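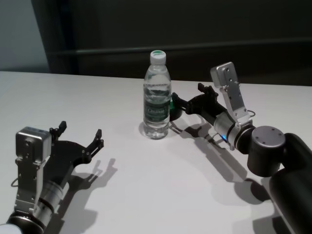 3.2 믹스테이프의 곡 순서와 호흡

11월 11일 일요일
글: Kimie Fujimoto

앞 절에서 믹스테이프가 어떤 경로로 퍼졌는지를 꽤 길게 살펴보았으니, 이제는 조금 느긋한 마음으로 음반 안쪽을 들여다보려 한다. 필자가 오래 붙들고 있던 물음은 무척 소박하다. 래퍼는 한 장의 믹스테이프 안에서 어디에서 숨을 쉬는가? 여기서 숨이란 마디 끝에 들리는 들숨이기도 하고, 곡과 곡 사이에 놓인 짧은 대화나 전화 메시지 같은 여백이기도 하다. 두 가지를 한데 묶는 것이 거칠어 보일 수 있겠지만, 녹음을 되풀이해 듣다 보면 둘이 서로를 대신하는 순간을 자주 만나게 된다.

분석 대상은 공유 사이트 Vistix에 올라온 무료 믹스테이프에서 고른 368곡이다. 처음에는 정식 유통된 음반도 함께 다룰 생각이었으나, 마스터링 과정에서 숨소리를 지운 경우가 많아 비교가 공정하지 않다고 보았다. 한 곡에서 들숨이 들리는 자리를 모두 표시하고, 그 자리가 마디의 첫 박 앞인지, 운이 맞은 직후인지, 아니면 문장 한가운데인지를 나누어 적었다. 판단이 어려운 곡은 며칠 뒤에 다시 들었다. (이 작업은 생각보다 훨씬 즐거웠고, 덕분에 잊고 지내던 곡을 여럿 다시 좋아하게 되었다!)

가장 눈에 띄는 사례는 Millow의 두 번째 믹스테이프였다. 수록곡 13곡 가운데 네 곡에서 후렴 직전의 들숨이 그대로 남아 있는데, 공교롭게도 이 네 곡에는 앞뒤로 대화가 한 줄도 붙어 있지 않다. 반대로 대화가 긴 곡에서는 랩이 첫 박부터 빈틈없이 밀고 들어온다. 듣는 이에게 쉴 틈을 주는 일을 대화가 이미 맡았기 때문이라고 풀이해 볼 수 있다. Oda의 작업에서는 사정이 조금 다르다. 그는 같은 비트를 두 곡에 나누어 쓰면서 앞 곡의 마지막 들숨을 뒤 곡의 시작점으로 삼았고, 그래서 곡을 따로 떼어 들으면 뒤 곡이 어딘가 급하게 시작하는 듯한 인상을 준다.

공연에서는 또 이야기가 달라진다. 4월에 Bimthorpe에서 열린 300석 규모의 공연을 들으러 갔을 때, Millow는 음반에서 대화가 놓였던 자리마다 말을 멈추고 물을 마셨다. 무대에서 숨을 고르는 데 쓰이는 물건이라야 흔히 보는 투명한 플라스틱 생수병(그림 4) 정도이니 연구 자료로 삼기에는 퍽 수수하지만, 마시는 동안의 침묵을 관객이 어떻게 채우는지는 귀담아들을 만했다. 앞줄에서는 빠진 대화를 외워서 대신 말해 주는 사람들이 있었다.

그림 4. 흰 탁자 위의 생수병.

물론 한 번의 공연으로 넓게 말하기는 조심스럽다. 곡 순서를 래퍼 본인이 정했는지, 아니면 믹스테이프를 엮은 디제이가 정했는지도 음원만으로는 가려내기 어렵다. 이 문제는 크레디트가 남아 있는 음반을 골라 다음 절에서 따로 다룬다.

관련 글
- 3.1 무료 공유와 믹스테이프의 유통 경로
- 3.3 디제이의 크레디트와 곡 순서의 결정
- Oda의 비트 재사용에 관한 짧은 메모

© Kimie Fujimoto | 문의하기 | 맨 위로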